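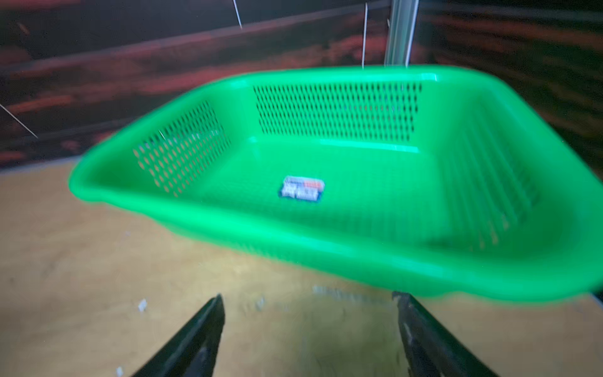 手首カメラの画。緑のかごの手前の縁に寄せているところ。

双腕機の指先を2種類で比べたので、結果を残しておく。片方は以前から使っているReteroの直線指、もう片方はKemeysの先細り指。アーム、手首カメラ、制御ソフト(Prorum)は共通で、差し替えたのは指だけである。

最初の課題はかごの縁の把持。縁は厚みがあって丸く、角で外側に広がっている。直線指は開き幅に余裕があるものの、接触面が平らなので丸い縁に対して線で当たる。力をかけると縁が指の間で回り、かごの反対側が浮いた。Kemeysは先端が細いぶん縁の下まで届き、同じ把持力でも回転は小さい。ただし進入角が浅いと先端が壁の穴に入る。一度入ると開いても抜けず、手で外すことになった。対策として進入角を7度立てたところ、以後は再発していない。

手首カメラについても書いておく。接近中は縁がぶれやすく、光沢面の反射も重なるため、輪郭抽出の結果が安定しない。露光を短くすると今度は暗い背景側のノイズが増える。結局、縁の検出は停止してから行い、動作中の画像は指と縁の相対位置の確認だけに使うことにした。1回あたり2秒の損だが、比較試験なので速度は問わない。

次が袋。白いポリ袋の口を左右のグリッパで寄せてつまむ動作で、かごより条件が厳しい。薄いフィルムは厚みがほぼゼロなので、指先が完全に閉じるかどうかで結果が決まる。直線指は先端にわずかな隙間が残り、1枚だけ挟んだときに滑る。Kemeysは先端から閉じるので1枚でも保持できた。
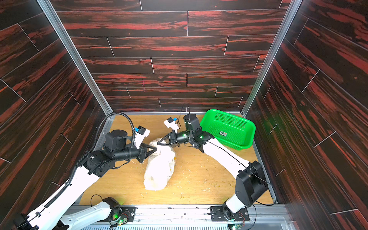 両腕を近づける動作では、指先同士の干渉が問題になる。Prorumの干渉判定は指を直方体で近似しているため、先細り形状だと実際より手前で止まる。Soledad Kasprzakさんに相談したところ、先端部だけ別の小さい直方体に分ける方法を教わった。設定ファイルに数行足すだけで済み、袋の口まで両方の指が届くようになった。

試行は両課題を合わせて227回、うち失敗が51回。失敗の大半は直線指での袋の滑りで、残りは穴への引っかかりと検出の失敗である。把持力の設定は全試行で固定したので、指ごとに調整すれば数字は変わると思う。

気になる点は摩耗。Kemeysの先端は柔らかく、試験後に触ると角が少し丸くなっていた。閉じたときの密着が取り柄なので、ここが減ると直線指との差も縮む。交換部品の納期を問い合わせているが、まだ返事がない。

当面はKemeysを付けたまま運用し、直線指は箱物用に残す。次は指の内側に薄いゴムを貼った場合を同じ手順で測る。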